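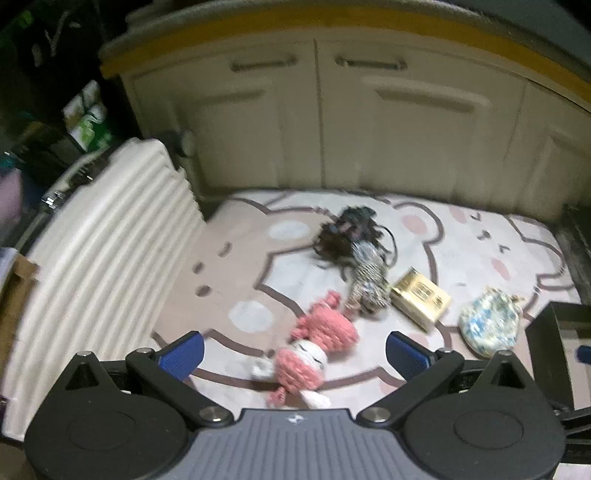 How do I get my first single onto playlists without paying somebody?

Home | Ask | Browse topics | Music & Recording | Log in

Posted by porchlight_dee in Music & Recording, 2026-01-12

Hi all! So I've been making R&B songs in my bedroom for a couple of years now and I finally have one I'm not embarrassed by. It's called "Skovitz" (long story, it's the street my grandmother lived on) and it's mixed, mastered and sitting on my laptop. I want to put it out in June so it has the whole summer to find people.

My trouble is I have no clue how to get it heard. I have 663 followers on the app where I post covers, and most of those are cousins and people from my old choir. I got a message last week from a promo outfit offering to put me on "guaranteed" playlists for $150, and I'll admit I was tempted – that's less than I spent on my microphone. A friend told me to stay far away. Another friend said everyone does it and I'm being precious.

Has anyone here done it the free way? And how early do I need to start? I'd also love to know if I should put out one song or wait until I have three or four and do an EP. I keep going back and forth on that and driving my roommate up the wall.

12 comments | 4 shares

Aníbal Flores

Don't pay the $150! I did something very much like it with my second single, "Barroso," and I got 1026 plays in two days and then pretty much zero. No saves, no new followers, no messages, nothing. A month later my distributor sent me a warning about fake streams and took the song down, and I had to upload it all over again and lost the few real plays I did have. I was sick about it.

What I do now is slow but it works okay for me. I upload to the distributor at least four weeks ahead, and then I fill out the pitch form in the artist dashboard as soon as the song shows up there. Write it like a person. Say what the song is about, who played on it, what city you're in, and any shows you have coming up. I've been turned down more times than I've been picked (I've been picked once) but it costs nothing and takes ten minutes.

Then I go looking for small playlists run by real listeners who like slow R&B. I listen to the list first, all of it if I can stand it, and I write a short note to the person and mention a song on there I liked. I'd guess most never open it. The ones who do are usually really nice, though, and one woman has put up every song I've sent her since.

On the EP thing, go with one song. You'll learn so much from putting out one that you'll want to change the next three anyway. Oh, and register the song with whoever collects your writer royalties before it comes out. I forgot that on my first one and sorting it out afterward was a pain.

Also, I like the title!

lowendtheory

One song. Free way. Never pay for plays.

mrs_kettle_sings

I'm going to disagree a tiny bit with the others, only about the EP. I put out four songs together under my band name, Vastano, and I'm glad I did – people who came for one song stuck around and played the rest. With a single they hear it and there's nowhere for them to go next. If you have covers posted that helps, but covers aren't your voice in the same way.

For getting heard, my best luck by far was college radio. I mailed and emailed every station within driving distance, and two of them played us, and one had us in to sing live on a show called Porum at eleven at night. I was so nervous I sang the second verse twice. But the host posted the clip and we sold 500 download cards that summer, mostly at shows, mostly to people who had heard it or knew someone who had. Do check each station's page first for how they want the music sent, they're all picky in different ways.

And don't write off the cousins and the choir people! Ask them straight out to save the song the day it comes out and send it to one friend. Mine did and it got us going. What key is it in, by the way? I'm always hunting for things in my range.

Contact us | Community rules | Privacy | © 2026 | Back to top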